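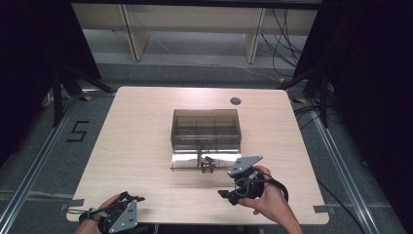

A tinted box with dividers, on a pale wood-grain table.

The Hours Between: a month of praying by the clock

I have never been good at mornings. So when my editor handed me Gaetano Morelli's new book on the daily office, the old round of set prayers that monks and nuns have kept for centuries, and suggested I try living by it through September, I laughed, and then I read the first chapter on the train home and missed my stop.

The book is called The Borrowed Hour, and it comes from Intarasuk, a small religious publisher whose covers are always the colour of weak tea. It has 44 very short chapters. Morelli is a historian by training and he can't help himself with footnotes, but he writes like someone leaning over a garden wall. His question is a simple one. How did the habit of stopping several times a day to say psalms get out of the monastery and into the lives of shopkeepers, widows and bored younger sons?

Part of the answer is books of hours, those little prayer books that ordinary (well, fairly well-off) people carried about in the later Middle Ages. We tend to meet them now as postcards, all gold leaf and blue robes. Morelli is much more taken with the plain ones, the copies with candle wax on them and family births written in the back. There's a lovely chapter on thumbprints. He points out that you can often tell which prayers were used most because those corners are filthy, while the pages somebody felt they ought to read are as clean as a new shirt!

Anyway, my month. I decided on three stops a day — morning, evening and last thing at night — which Morelli reckons is plenty for a beginner. I used an app called Clokuso, which chimes and puts the psalm on your screen. It worked fine for a week. Then it chimed in the middle of a dentist's appointment and I went over to paper.

Morning prayer was hard going. I'm used to waking up with the radio and a lot of low-level grumbling, and being asked to say "O Lord, open thou our lips" before a cup of tea felt like a bit of a cheek. I cheated and had the tea. Evening was easier, and by the middle of the month I had started to look forward to it. Compline, the night one, I loved from the start. It's short, it's nearly the same every time, and it has that line about the devil going about as a roaring lion, which I found oddly cosy from under a duvet.

What I hadn't expected was how cross some of the psalms are. You can't skip them, or you're not meant to. There you are at half past six with the potatoes on, asking for your enemies' teeth to be broken. Morelli is good on this. He says the people who prayed these words daily weren't nicer than us, and that the psalms gave them somewhere to put their temper. I thought about that a good deal on the ring road.

Towards the end of the month I went to Faltau, a small community of sisters up beyond Jarngate, to hear it done properly. The chapel is whitewashed and smells of floor polish. They sing slowly, with a pause in the middle of each verse that's much longer than you think it can possibly be, and I came in early and alone on three separate occasions. The sister beside me just slid her finger along the line in her book to show me where we were. Afterwards there was soup.

I asked her if her mind wandered. "Oh, constantly," she said. "I've planned whole vegetable beds during the Magnificat."

Do read the book, even if you've no plans to get up early. It does sag in the middle, where a long argument about printers' licences goes on for several chapters, and I'd have liked more about women, who get a splendid few pages from 141 onwards and then rather vanish. The pictures are in black and white, too, which is a shame with all that blue about.

I've kept up compline, most nights. Morning prayer has slid to somewhere near elevenses, and the tea is staying.

The Borrowed Hour by Gaetano Morelli is published by Intarasuk in hardback.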